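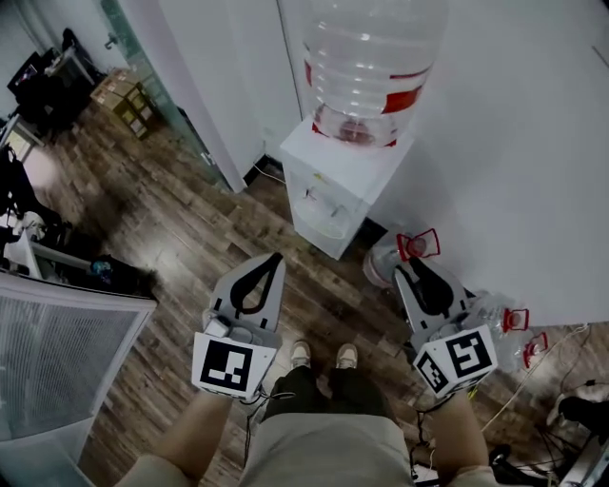 Water corner, jug nearly empty, bottles still on the floor by the wall.

Workshop notebook > Room 201 > December
2 min read

Water and floor, Room 201

Jug on the dispenser is nearly finished. Rang Ruvora for the next delivery, they can do two jugs, before noon. Asked for them to be left inside the door this time and not at the lift. Old order was still under Lustberg's account, so that has been moved over to Mivico. Check the next bill.

Three empty bottles with red on them along the wall next to the dispenser. These go in the plastics sack in the corridor, caps on. The sack gets taken at 4, so anything after that waits.

Cables: white and yellow ones in a tangle on the floor to the right of the dispenser. Plan is to lift them off the floor and run them along the foot of the wall in clips. The thin white cord that goes off to the left of the dispenser can stay where it is for now, but tape it flat. Wall to first desk measures 900 mm, enough for the trolley if the cables are out of the way.
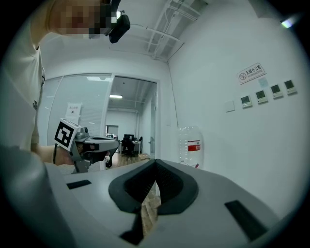
Wall controls next. The row of four still has no labels. Mulligan want to know which panel does which part of the room before they quote for the heating, so go along them one at a time and write it down here. Pencil on masking tape will do until the printed labels come.

No-smoking sign is fine where it is.

To get: cable clips, floor tape, paper cups. Order number for the water is on the inside cover.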